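Notebook, January, page carried over from the load planning section

Third go at the lashing plan for the Plurkach transformer and I think we have it! Diệp spotted that I had been using the old trailer deck height all along, so every chain angle on my sheet was too steep. Redid the lot before lunch. With the lower deck the two forward chains come down to a really nice angle, and we can drop the extra pair over the gooseneck.

Still want the center of gravity from Farkel in writing. Their drawing puts it 392 mm off the centerline toward the radiator side, their email says something else. Going with the drawing for now.

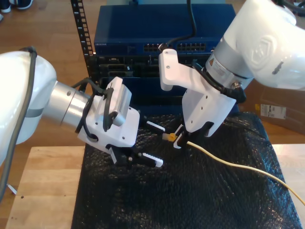 Second thing, the route. Alexiou came back with the bridge list: 16 crossings between the works and the quay, and only one needs an escort at walking pace. That is so much better than the northern route. Diệp wants to check the turn by the grain silos with the swept path template again, rear steering on, and I agree, it looked tight on paper.

Road distance comes to some 275 km with the detour. Two nights if the permit only allows driving after 10 pm.

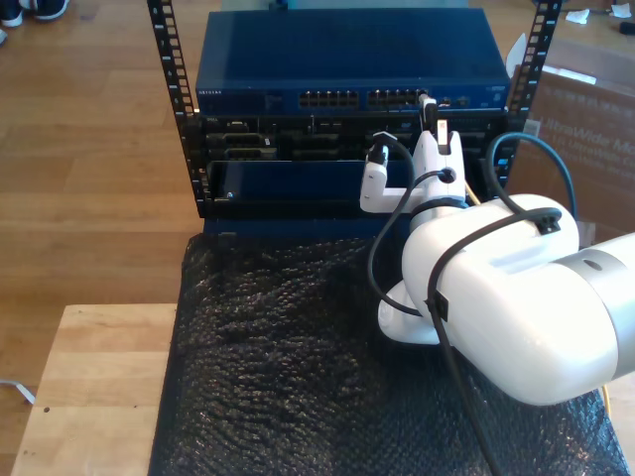

Rack with the NETGEAR switch on top, Dell server under it.

Barge: Irevar has offered the flat deck one. Hatchless, good, so we can roll straight on if the tide plays along. Ramp load still to work out. I get 1428 kg per axle line less than last week's figure with the new trailer (love that), but please somebody redo my sum, I did it on the back of the packing list.

To do
- chain certificates, ask Farkel for the lug drawing too
- timber for under the skids, hardwood, same as last job
- tide table to Diệp
- swept path at the silos, 3 pm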